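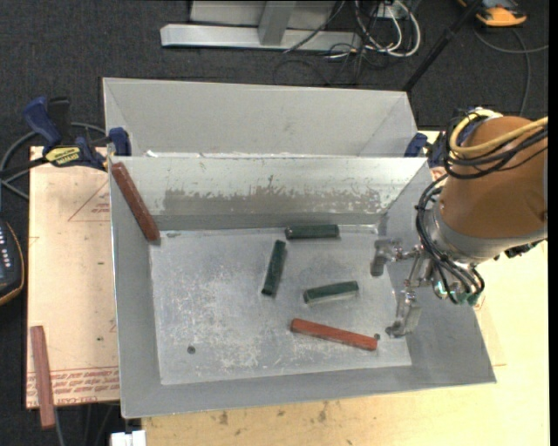
Two bins and a lot of talk: an afternoon at the Lornmont open day

I went to Lornmont on 6 Oct 2026 because a neighbor had told me twice that I should, and because the flyer promised "the future of sorting" and free parking. The parking was free. It was also on the far side of a wet field.

Lornmont is a long, low building shared by several small outfits. On open days they unlock most of it and let people wander. The leaflet said over 200 visitors had come the year before. I have no idea how they know, as there was no sign-in sheet when I walked through, just a table of name stickers that had stopped sticking.

The first stop was Gelutance, who make storage crates and talk about them as if crates had been a problem until now. Their man on the stand told me one crate would last 3,000 trips. I asked trips to where, and he said it depended. I took a brochure and moved on to the block bins, the part my neighbor had been going on about.

The setup is two gray metal bins, one right behind the other, with long blocks in green and a brick sort of red. I had expected something bigger. The panel on the wall ran to several paragraphs about "flow" and "order," but what you get is blocks in a bin, lying any way they happen to lie. One red one was propped up in a back corner, another was outside the bin altogether, down by the edge of a wooden board. The back bin had no blocks in it that I could see, and it looked smooth and clean compared with its neighbor.

I will say this for the front bin: it is no showpiece. The floor is scratched pale all over the left and middle, and the back wall has a long dull patch where the surface has flaked off along a ragged line. After the Gelutance stand, where everything was wrapped in film, I was glad to see a thing with marks on it. It made me trust the bin a little more and the panel a little less.

Marlies Auer was looking after that room and took questions. I asked her why blocks. She said they are easy to replace and everyone knows what a block is. I asked why long ones. She said long ones lie across each other and catch in the corners, and the corners are the hard part. Fair enough, and more useful than anything on the wall. When I asked what the reds and greens stood for, she said nothing, they were just colors. The panel claims they stand for "streams." Somebody should let the panel know.

She also told me the project is called Plistmont and has been going for 27 months. I wanted to know what it had to show for that, and she pointed me to a chart by the door. The chart said 92 percent in large print. Ninety-two percent of what was in very small print, and a coat rack stood in front of it. I moved a coat and read "of attempts meeting the target," with no word on what the target was. I don't think anyone was trying to fool me. I do think a number that size on a wall should come with the rest of its sentence.

A couple of kids near me wanted to know if they could play with the blocks. They could not, but there was a low table in the hallway with a tub of toy bricks, and that was the busiest spot in the building by a long way.

Coffee was run by Adugna, who have the unit by the back entrance. It was good coffee, and the plum cake was better. You pay by putting coins in a jar, so bring some, as the card reader was out of order in September and still is.

Would I go again? Maybe, if they print what the target is. The room with the bins takes ten minutes – fifteen if Marlies Auer is there and you ask her things. Skip the talk in the main hall, which started late and was mostly a slide of the building we were sitting in. Wear boots for the field.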